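Bollar Two-Step Folding Stool, reviewed after a summer of standing on it

I am not a tall person, and the people who built my kitchen were not thinking of me. The top shelf has held a fondue set since we moved in, and I have been content to let it. What changed my mind was a burned-out bulb over the sink in August and a dining chair that wobbled in a way I did not care for.

So, the Bollar. I paid $36 for it at Ahmadpour Hardware, where it was leaning against the paint counter holding up a sign for something else. The Grevance stool I had been eyeing online costs quite a bit more and comes in a color called oatmeal. I went with the one I could carry home.

Setup

There is a booklet. It is longer than you would expect for an object whose entire job is to open. Most of it is warnings, including one against using the stool as a stool, by which I believe they mean sitting on it. I have sat on it every day since.

You pull the top step toward you and the legs swing out. A small red latch is supposed to click on its own. Mine clicks about half the time and needs a nudge from my foot for the rest. Check it before you climb. I check it every time now, for reasons involving a bag of flour.

Standing on it

Good, mostly. The steps are wide enough for my whole foot, and the rubber treads grip well in socks, less well in the slippers I wear. The top step gets me up high enough to see what the top of the refrigerator looks like. I would have paid a few dollars less to stay ignorant.

There is no handrail. The Grevance has one, a tall loop you can hold while you grope around for the cake stand, and I do miss it. With the Bollar you hold the cabinet door, and the cabinet door moves.

My husband, who weighs more than I do and steps more heavily, finds it perfectly solid. It is rated well past either of us. We have not tried it with both of us at once, though the bulb over the sink nearly brought us to it.

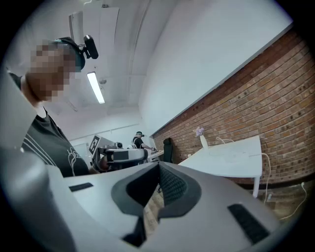
The feet

Four rubber feet, one of which came off in the second week. It pushed right back on and has stayed put since I added a dab of glue. The other three have left faint gray smudges on our floor that come up with a damp cloth and a bit of muttering. If your floors are pale and you care about them, put down a mat.

Folded, it is slim enough to slide between the refrigerator and the wall, where it makes a rattle every time the compressor kicks in. I stuck a felt pad on the side and that took care of most of it.

Would I buy it again

Probably, at this price. If I had some $100 to spend on being slightly taller, I would get the one with the rail. The Sokbridge version, which my sister owns, is lovely to look at and so heavy that she leaves it open in the hallway, where everyone has kicked it.

Four stars out of five. The missing one is for the latch. The fondue set is down now, by the way, and we are missing all the forks.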